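Fundación Iltberg
Convocatoria de participantes: estudio sobre jornada parcial y horarios variables en el comercio minorista

La Fundación Iltberg, dedicada desde 1970 al estudio de las condiciones de empleo, abre el plazo de inscripción para trabajadores y trabajadoras del comercio que deseen participar en su nuevo estudio sobre la organización del tiempo de trabajo. El proyecto se desarrolla en los municipios de Brandero y Dernix, con la colaboración técnica del gabinete Morrison.

Objeto
El estudio analizará la antelación con la que se comunican los turnos, la frecuencia de los cambios y su efecto sobre los ingresos mensuales y la vida familiar. En la fase previa se recogieron 2564 cuestionarios, que servirán de base para las entrevistas individuales.

Requisitos
- Ser mayor de edad y residir en Brandero o Dernix.
- Tener contrato en vigor, temporal o indefinido, en un establecimiento de comercio al por menor.
- Haber trabajado a tiempo parcial durante al menos tres meses.
- No ejercer funciones de dirección ni de gestión de personal.

Participación
Las personas seleccionadas realizarán dos entrevistas, de alrededor de tres horas en total, y cumplimentarán un registro de turnos durante el mes de agosto. Las entrevistas podrán celebrarse en la sede de la Fundación o por teléfono, en horario de mañana o de tarde. Se abonarán los gastos de desplazamiento debidamente justificados.

Confidencialidad
Los datos se tratarán de forma reservada y se publicarán únicamente de manera agregada. Ninguna empresa tendrá acceso a la identidad de los participantes - tampoco a las respuestas individuales - y cada persona podrá retirarse en cualquier momento sin indicar el motivo.

Solicitudes
El formulario está disponible en la recepción de la Fundación y en la oficina de empleo de Dernix. Deberá entregarse firmado, junto con una copia del contrato en la que podrá ocultarse el importe del salario.

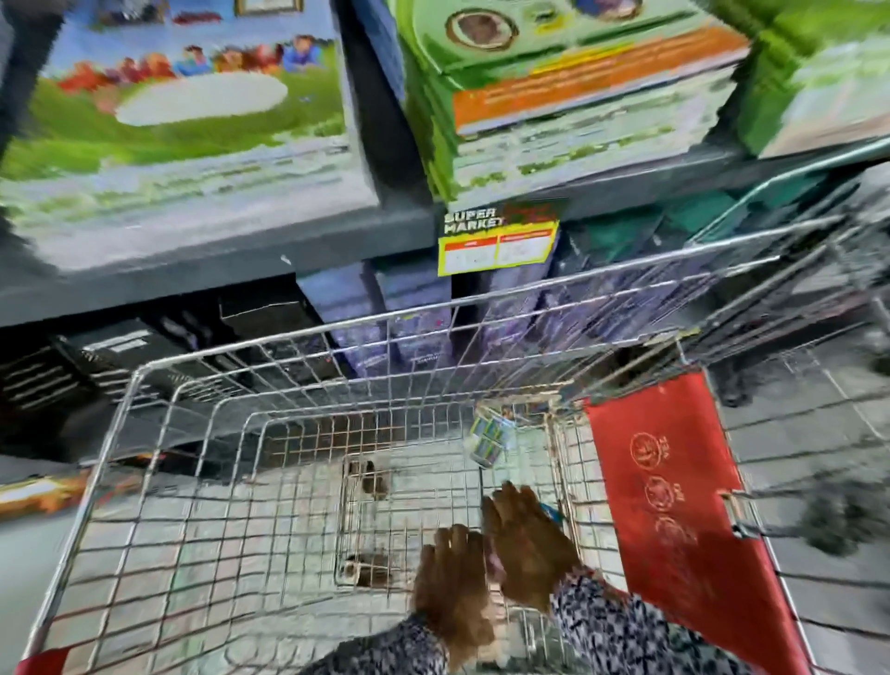 Las solicitudes incompletas podrán subsanarse una sola vez, previo aviso de la Fundación. La relación de personas admitidas se comunicará individualmente por correo postal.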